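Cable fault halts laundry-folding trials at Cludumen

4 Feb 2018

Trials of a two-armed folding robot were stopped for 8 days at the Cludumen workshop in Uven after a damaged cable caused one of the arms to drop without warning. No one was hurt.

The workshop, run by the small firm Namell, is teaching pairs of table-top arms to fold clothes and put them away. The work is meant to lead to a machine for care homes and small hotels, where staff spend a good part of each shift on laundry.

According to a notice sent out by Namell, the left arm of one station lost power at the wrist in the middle of a fold. The elbow then gave way and the forearm came down on the table. A member of staff was reaching in to straighten a shirt at the time and pulled back before the arm landed.

The firm traced the fault to the cable that feeds the gripper. It had been rubbing against the edge of the mounting plate each time the arm swung back to its resting place, and the outer cover had worn through. When the bare wire touched the metal, the supply to the whole arm cut out. The logs show that the station had completed 421 folds since its last inspection, and that two short drops in voltage had been recorded earlier the same morning. Neither set off an alarm.

Namell said the voltage drops should have stopped the machine. The software has been changed so that a single drop now brings both arms to a halt and holds them where they are. The cables have been replaced and given more slack, and will be checked by hand every 28 folds until a permanent guide has been fitted.

Staff have also been told not to reach over the table while either arm has power, a rule that already existed but was not always kept – the notice is quite frank on that point.

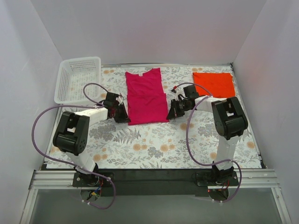 Folding has started again with T-shirts and plain cloths, at half the former speed. Towels and bed linen will wait until the new cable guides arrive, which the firm expects to be in April. The guides are being made by Jääskeläinen, the supplier of the original mounting plates, and will be fitted to every station free of charge.

The supplier has asked its other customers to look at the same spot on their own machines. Namell will send the worn cable to them for testing and says it will publish the results.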